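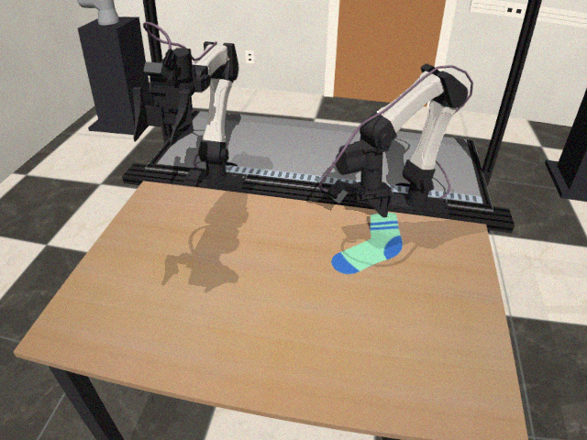
Surely a plank has finished moving once it's dry, a student objected in the first week of last year's course, and half the room nodded along. It's a lovely question to start with, because almost everything in this unit hangs on the answer. The answer is no! A board goes on taking in water from the air and giving it back for as long as it exists. The table you eat your breakfast at is a little wider in a damp August than it is in February with the heating on, and it will be doing the same thing long after you've passed it on.

Module 2517, Wood in the Home
Handout for session 2: Why tabletops move

1. Where the water sits

Think of a piece of wood as a tight bundle of drinking straws, all running up the tree. In fresh timber there is water inside the straws and also in their walls. When the tree is felled the water inside the straws goes first, and the board changes very little in size while that happens. It gets lighter and that's all. Only when the walls themselves begin to dry does the wood shrink. The moment between the two is called the fibre saturation point, and you'll meet the phrase in every book on the reading list, so write it somewhere you'll find it again.

After that the wood settles to match the air it's kept in. Bring it into a drier room and it shrinks, slowly. Carry it out to a damp garage and it swells. The weight of water in the wood, compared with the weight of the wood with no water in it at all, is its moisture content, given as a percentage.

2. Three directions, three amounts

Now the part I love. Wood doesn't shrink evenly. Along the length of the straws it hardly moves, so little that furniture makers ignore it. Across the straws it moves a good deal, and even then there are two cases. Measured along the curve of the growth rings, movement is greatest. Measured from the bark towards the middle of the tree, it is less, in many timbers something like half as much. (Please don't learn "half" as a law. Species vary a lot and we'll compare several in the practical.)

So the way a log is cut decides how the board behaves. A flat-sawn board, with those big arched patterns on its face, has its width running mostly along the rings. It moves more, and it likes to cup. A quarter-sawn board has the rings standing upright through its thickness, and straight, close lines on its face. It moves less across the width and stays flatter. It also wastes more of the log and costs more, so you see it where flatness really matters.

Before the practical, pick a wooden table at home and work out which way the grain runs on the top. Long faint streaks across the surface are usually enough to tell you. Then you know which way the top will stay put and which way it will grow.

3. A worked example

Our teaching table came from the Rollgate workshop. The top is solid ash, 2000 mm long, with the grain running lengthways. Take the length first: nothing worth worrying about. Now the width. You need three things - the width across the grain, the change in moisture content, and the movement figure for the species and the cut. Multiply them together and you have the change in width.

Do the sum twice, once for flat-sawn and once for quarter-sawn, with the figures from the table on page 278 of the course reader. Keep your units tidy. Nearly every wrong answer I mark comes from somebody using the whole moisture content where they wanted the change in it.

4. Letting it happen

You can't stop a solid top from moving. People have tried thick varnish, long screws, steel bars and plenty of glue, and the wood wins, usually by splitting. A finish slows the exchange of water with the air, and that's well worth having, but the top still gets there in the end. What a good maker does is hold the top down firmly while leaving it free to slide.

Buttons are the old answer and still a very good one. A button is a small block with a tongue on one end. The block is screwed to the underside of the top and the tongue sits in a groove cut along the inside of the rail. As the top grows, the tongue slides. Leave a gap between the block and the rail, or there'll be nowhere for it to slide to!

Slotted brackets do the same job in metal. The slot has to run across the grain of the top. I have seen a set from Skullov fitted the other way round, beautifully neat, every screw lined up, and the top had cracked from one end almost to the middle.

Breadboard ends are the strips fixed across the two ends of a top to keep it flat. The strip's grain runs at right angles to the top's, so its length barely changes while the top beside it swells and shrinks. Glue the joint in the centre only. Towards the outside the pegs pass through stretched holes. On an old table the ends very often stand a little proud of the edges, or sit just inside them, depending on the time of year. Run your thumb over the corner next time you meet one.

5. What about sheet materials?

Plywood is made of thin layers with the grain turned at each layer, so every layer holds its neighbours still. It moves very little in either direction and can be screwed straight down. Veneered board behaves according to its core. The trouble comes when a solid edging is glued across the end of a wide solid panel, and we'll look at the Manalo sideboard in the next session, which has that very fault on both doors.

6. For next time

Read the chapter on drying. Bring an offcut with clear growth rings on the end, any species, and draw the rings before you come. Guess which way it will cup and write the guess on the wood in pencil. We'll leave the offcuts on the radiator and see.

Comments

Evening group: My offcut cupped the opposite way to my drawing. Had I got the bark side wrong?

Course tutor: Very likely. As it dries the rings try to flatten out, so the bark side goes hollow. Have another look at the end grain!

Reader in Lelico: Do buttons work on a round top? Mine is oak on a square underframe.

Course tutor: They do. Set them with the grain of the top in mind and leave the biggest gaps on the rails that run with the grain.

Evening group: It was the bark side. Redrawn.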